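Keeping the Plullon arm honest

Mateja Mladenović has looked after the same robot arm for 3 years. It sits on a bench at Droltden, the small workshop in Bindton where kitchen and hardware tools are sorted and checked before they go back on hire. The arm is called Plullon on the job sheets, after the name of the project that paid for it. We spoke in March 2021, mostly standing up, because she had a gripper to put back together.

She started with the fingers.

"People ask about the software first," she said. "I ask what the fingers look like. If the faces are worn or they don't meet square, you can tune all you like and it will still drop things."

Her routine is short. She powers the arm down, takes both fingers off, wipes the faces and lays them on a flat plate to see if light gets under. Then they go back on with new screws. She used to reuse the old ones.

"I had a screw back out in the middle of a shift. The finger tipped over by a hair, and we spent a morning blaming the camera. New screws cost pennies."

The wrist camera gets its own check. It is a small one, mounted so that it looks out past the fingers, and it has to sit in the same spot every time. Mladenović scribed a line on the bracket the first summer. Before that she lined it up by eye and ran the full calibration afterward, which takes 25 minutes if the arm is warm.

"Now I put it on the line and run the short check. If the short check is off, then I do the long one. Most weeks I don't need the long one."

How often does she need to do all this? The manual says every 500 hours. She does it sooner, and she keeps the numbers in a paper notebook hung on the cell door. The page she showed me had the last service at 106 hours since the one before. There had been a cable problem that week and she decided to do everything while the covers were off.

The cable is her least favorite part. It runs from the gripper back along the forearm, and it flexes every time the wrist turns. On the original routing it rubbed against the edge of a cover. The first sign was the gripper reporting that it was closed when it was open.

"It would do it once, then be fine for an hour. You reseat the connector, it goes away, and you think you fixed it. I reseated that connector all through August. Then I bent the cable by hand with the meter on it and watched the reading jump."

She replaced it with a longer one made up by Pant, a cable shop on the same road, and moved the tie point farther up the arm. There is more slack at the wrist now than the drawing calls for. She wrote the change on the drawing in pen.

Grip force is the setting she changes most. A thick handle is easy. Flat metal is harder, since it offers the fingers very little to hold and a smooth face can turn if it's taken too far from the middle. She sets the force low, tries a lift, pushes the part with a fingertip, and goes up a step if it moves.

"You want the lowest number that holds. If you just turn it all the way up, you wear out the pads and you heat up the motor."

She tests with awkward things on purpose. A plain steel block tells her the motor works, she said, and very little else. She would sooner use a flat tool with a handle on one side, so that the weight is off center, and with small parts hanging off it that can swing or catch. 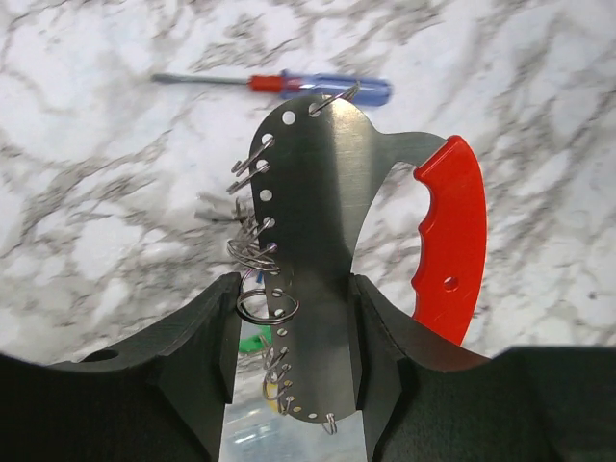
Wire rings and hooks are a good test for the camera too. Shiny metal throws back the bench lights, and the outline the software finds can shift when the lights do. She had the overhead tube moved farther back for that reason and saw fewer missed picks afterward. She also keeps a cloth over the window side of the cell in the late afternoon.

I asked what she would tell someone taking over a cell like this one.

"Write down what you changed. The last person here was good, but he kept it all in his head, and when he left I had a list of settings and no idea why any of them were what they were. Some of them were wrong. Some of them looked wrong and I changed them, and then I had to change them back."

She still has a few jobs waiting. The bearing at the base has a faint noise on slow moves, and she wants to hear it with the fan off before she orders a part. The spare gripper needs a new set of pads. The emergency stop button on the door side sticks a little in cold weather, and a replacement is on order.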